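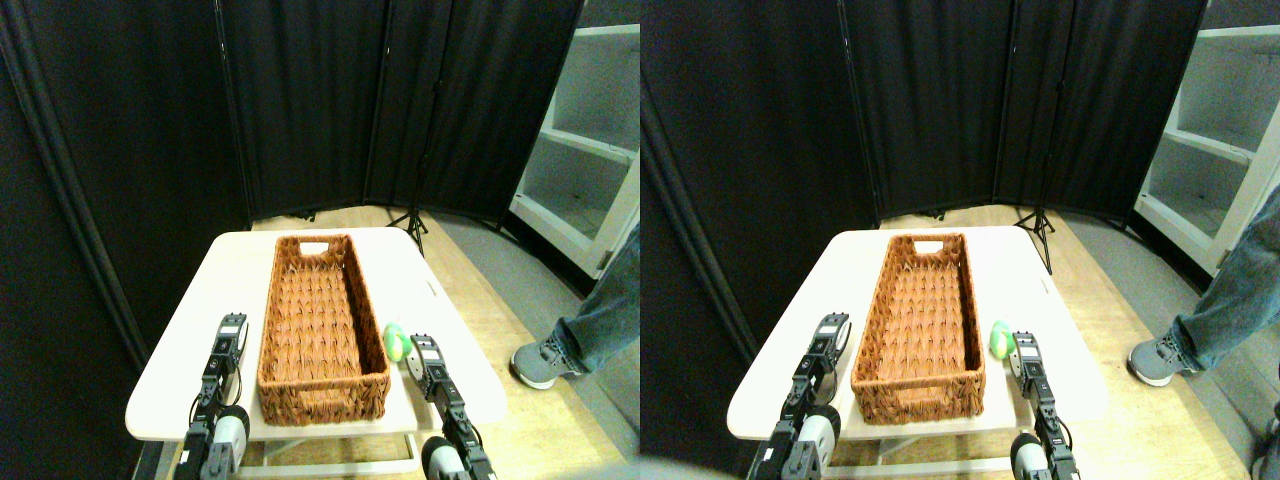 Riot and Civil Disturbance Compensation: Frequently Asked Questions

Rilside District Claims Office

These answers cover the compensation scheme set up under the district's Civil Disturbance Ordinance. They are a guide only. Where they differ from the ordinance, the ordinance applies.

What does the scheme cover?

Physical damage to buildings, fixed equipment, stored goods and household contents, when the damage was caused by persons taking part in a declared disturbance. Looting counts as damage. Lost income, canceled orders and personal injury are not covered. Injury claims go to the district health board under a separate procedure.

What is a declared disturbance?

An event that the district administrator has declared in writing under Section 4. The declaration names the wards affected and the hours between which the disturbance is taken to have occurred. Damage outside those wards or hours is handled as ordinary crime.

Which wards are included at present?

Cado and Asadi. The declaration for Cado covers the whole ward. The one for Asadi covers only the streets east of the market road. A request to add Rekport was refused. The written reasons can be read at the claims office.

Who pays for it?

The scheme is funded by a levy on rated properties in the declared ward. The levy can be imposed only after the administrator has published the total value of approved claims. It is added to the next property rates bill as a separate line.

I live in Cado and had no part in the disturbance. Do I still pay the levy?

Yes, if you are the rated owner. The levy attaches to the property and does not depend on conduct. Tenants are not billed directly. Whether an owner may pass the charge on depends on the lease.

Are there exemptions?

Places of worship, schools and public clinics are exempt. An owner whose own claim has been approved may ask for the levy to be set off against the payment. Use Form 3 for this, not the main claim form.

How many claims have been received?

The register holds 776 claims. Of these, 644 have been accepted for assessment. The remainder were returned for missing documents or fell outside the declared wards. A returned claim keeps its original filing date if it is completed within 30 days.

What documents do I need?

Proof of ownership or tenancy, a police report number, and an itemized list of damaged or missing property. For household contents, list each item on its own line, including low-value items and children's belongings. Entries such as "various goods" will be sent back. Photographs help but are not required.

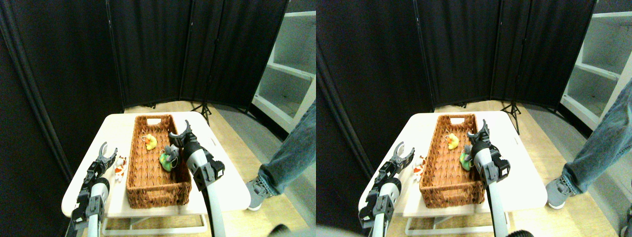
Basket with small toys, including a yellow rubber duck.

I have no receipts. Can I still claim?

Yes. A sworn statement is accepted for any single item valued at 200 or less in local currency. Above that amount, the assessor will ask for a receipt, a bank record or a supplier's letter.

What if my insurer has already paid?

Declare the payment in Part C. The scheme covers only the part of the loss the insurer did not meet. The insurer has no right to claim from the scheme in your place.

Who decides the claim?

A loss assessor prepares a report, and the claims registrar, Lina Masri, issues the decision. You will receive both. The report shows the value allowed against each item.

Can I appeal?

Yes, within 21 days of the date on the decision letter. Appeals are heard by the district adjudicator, Kiran Maurya, on written papers unless a hearing is requested. New evidence may be filed with the appeal. An appeal against the amount does not delay payment of the part already approved.

Where do I file?

At the claims office counter, Room 6, District Hall, or by mail to P.O. Box 3649, Rilside. The counter closes at noon on Friday. Claims sent by email are not registered.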